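Wirthorpe Robotics Project – Report on the Plate Racking Task

1. Aim

Our group set out to teach a robot arm to put a dinner plate into a drying rack and take it out again. The task came from a list given out in January. We chose it over the block stacking because a plate is awkward to grip and has to be turned on its edge before it will fit a slot.

2. Equipment

The arm belongs to the department and is shared with two other groups. We used the two-finger gripper that came with it and the small wrist camera. The control software was Grarex, which all the groups had to use. Taner Baysal wrote the script that saved each run, and the rest of us took turns driving the arm by hand to record the examples.

3. Method

Each run began with the arm in the same start position and ended when the plate was released or dropped. We recorded 880 runs in all. The rack was kept to the left side of the table so that the arm had room to turn. Lighting was left as it was in the room, though we drew the blinds in the afternoon because the glare upset the camera.

A plate standing in the rack shows the wrist camera mostly its back and its edge. The foot ring is the clearest thing on it, and we used that curve to judge which way the plate was leaning.
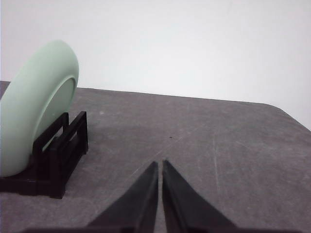
Valentina Lagos asked at the halfway review whether the foot ring would be any use with a plate that had a flat back, and suggested we try one before writing up. We borrowed a flat one and did 18 runs with it. The arm found the rim in 10 of them, so the method does depend on the ring more than we had thought.

4. Problems

The fingers are narrow at the tips and the plate tends to swing between them. We tried rubber sleeves, but they caught on the bars of the rack and we took them off again. Slowing the last part of the move helped more – it also made each run longer, and we lost our Cosgrove room slot twice by running over.

5. Further work

We would like to try 3 plates in the rack at once, and a bowl. The Uditley group has offered us their rack, which has wider slots. The recordings and Taner's script are in the shared project folder.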